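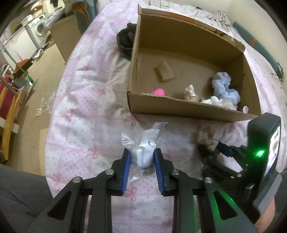

Clear plastic bag on the patchwork sheet

Search this site Enter keywords Go

PARTICIPANTS WANTED - throw line trial, Ratden Weir

Need 48 adults for a river rescue trial in June. Have 37 so far. Still short on people over 50 and people who don't swim much, so if thats you please get in touch first.

What it is: bystander rescue from the bank. You stand on the grass, throw a floating line to a trained swimmer in the water, pull them in. Four throws, a short break, then four more with a different line. Nobody taking part goes in the water. Swimmers are all from the Westdale river crew, wetsuits and helmets on, safety kayak downstream the whole time.

Who can do it
- 18 or over
- OK to stand for an hour on uneven ground
- no shoulder or back injury in the last few months
- no rescue training needed. Current lifesavers and swiftwater people sorry, not this round - there's a separate session for you later in the year

Mornings only, 8.30 start, done by lunch. Bring closed shoes you don't mind getting muddy, hat, sunnies, a jumper (it's cold down there till the sun gets over the trees). Gloves supplied. Tea and a sausage sizzle after.

You get a $50 grocery voucher and fuel money if you're coming from Ngau or further out. Under 18s can't take part but can watch from behind the rope with an adult.

Parking is at the top carpark, not the boat ramp - ramp has to stay clear for the trailer. Ten minute walk down, steepish. Ring if that's a problem and we'll sort a lift.

To put your name down ring Nhàn Nghiêm at the Vuvix office, ext 455, after 3pm is best. Leave your name, age and which mornings you cant do. Consent form gets posted out, please read it before you come and bring it signed.

Recent notices
Kayak marshals, Westdale river swim
Pool deck supervisor, casual, Ngau
Weir signs - have your say
Second-hand wetsuits wanted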